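Let the Soup Take Its Time

My neighbor Rogério Sampaio cooks beans for two hours every Sunday, and every Sunday somebody tells him that the canned ones are the same. He does not argue. He stirs the pot and turns on the radio.

I used to be on the side of the can. When I came to this country I worked 13 hours a day, and dinner was a thing to finish quickly. I still think that people who work so much should not be made to feel guilty. But now I have more time, and I notice that I continued to eat as if I had none. This is a habit, and a bad one.

Slow cooking gives back a part of the evening. While the onions get soft I cannot do very much else — I talk with my son, or I read seven pages of a book. The phone stays in the other room. My wife says I am easier to live with on these days, and I believe her.

Some friends answer that they need a bigger kitchen first. I do not agree. My mother fed all of us from one burner in Maldonado, and the food was never late. What she had was a heavy pot and patience, and the pot was borrowed. 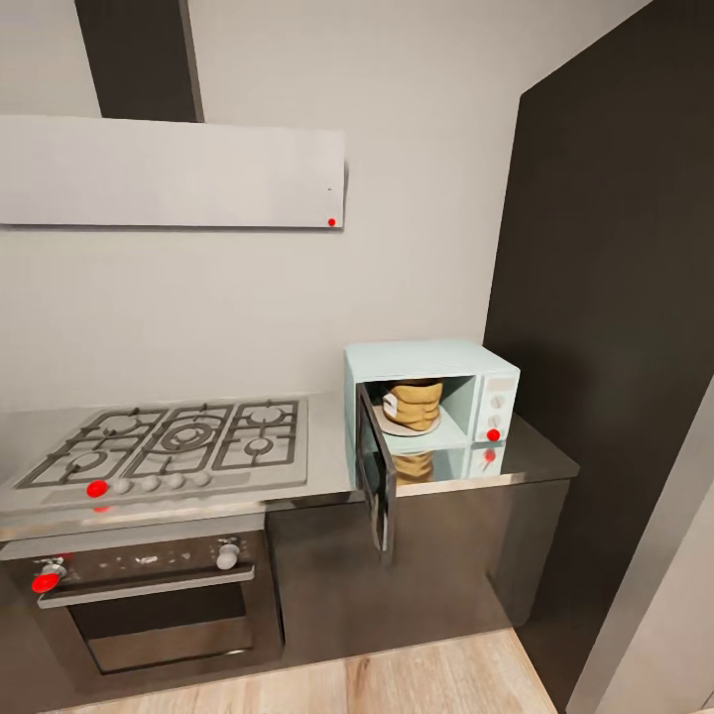
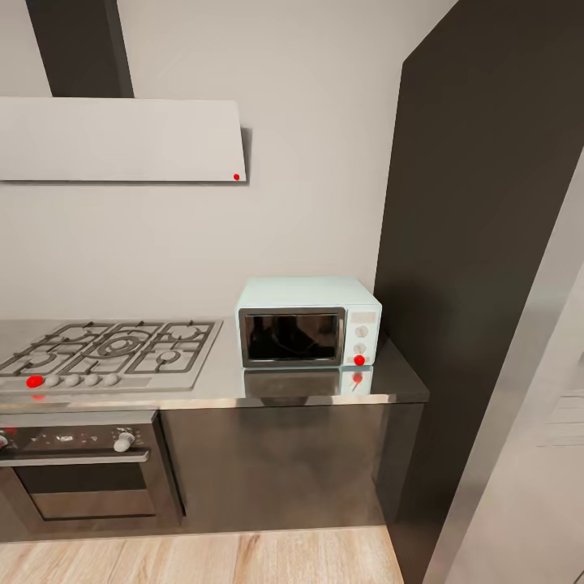 A gas cooktop set into a steel countertop, with the range hood over it.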